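To: Premises list, Bilico
Subject: Re: Tables and walls in Room 515, condition and cleaning
Attachments: 2

Dear colleagues,

Thank you for the replies to the notice circulated in March concerning the surfaces in Room 515. The Premises Office has now considered them and sets out its position below. Users of the room are asked to read this message before their next booking.

The white tables remain in good order overall and there is no intention to replace them this year. A quotation was obtained from Grecu for new tops throughout, at a cost of 3,867 before delivery, and the office does not consider that the present wear justifies the expense. Marks of the following kind are regarded as ordinary use. They need not be reported individually.

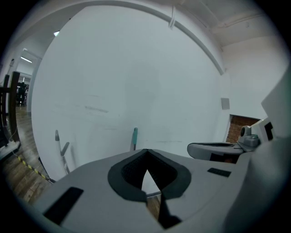 Table top, Room 515. Grey smudge and faint lines on the left, longer thin scratch right of centre.

A mark should be reported where it can be felt with a fingernail, where the surface has lifted, or where the edge of the top is chipped. Please send such reports to the office by message to this list, quoting the room number and the position of the table in relation to the door. Reports made verbally to the front desk have in several instances not reached us.

With regard to cleaning, users are requested to observe the following at the end of each session:

Wipe the tops with a damp cloth and a small amount of washing-up liquid. Dry them afterwards.

Do not use scouring pads, cream cleaners or the solvent spray kept in the store cupboard. The spray is intended for the whiteboards and will dull the table tops if left to stand.

Lift equipment when moving it across a table. Items with hard feet should be placed on one of the felt mats, which are kept on the lower shelf of the cupboard and should be returned there.

Pens and small tools should be put away in their trays before the tops are wiped.

The walls were raised in two of the replies. The white paint in Room 515 is a washable matt finish supplied by Cludatau, and light marks may be removed with a soft sponge and plain water. Pressure should be avoided, as rubbing leaves a shiny patch that shows more than the original mark. A few faint marks on the lower half of the long wall have been noted and will be dealt with when the room is next closed for maintenance, under work request 97. Users should not attempt to touch them up with paint from other rooms, the white used in the corridor being a different shade.

Nothing is to be fixed to the walls or ceiling with tape or adhesive putty. The plate high on the wall near the corner must not be removed, covered or used as a fixing point.

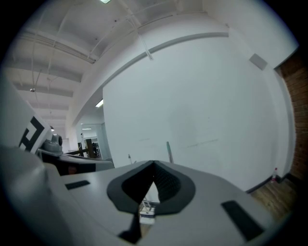 Galis wrote:

We have no objection to wiping down the tables, and our group already does so. Our difficulty is with the walls. The guidance in the cupboard says that all marks are to be left to the cleaners, while the notice says that users are responsible for the room as they leave it. Which of these applies? We should also be grateful to know whether the cost of repainting would be charged to the groups that book the room, as it was with Room 514. Finally, there are only two felt mats left, and one of them has come apart.

In response to these points: the guidance sheet in the cupboard is out of date and will be withdrawn. Users may sponge off light marks as described in this message, and should leave anything more stubborn to the cleaners. Repainting is a premises cost. A sum of 1,165 has been set aside for decoration on this floor, and no charge will be made to groups for normal wear. Replacement mats have been ordered and will be placed in the cupboard on arrival.

Further comments may be sent to the list until the end of the month.

Premises Office
Bilico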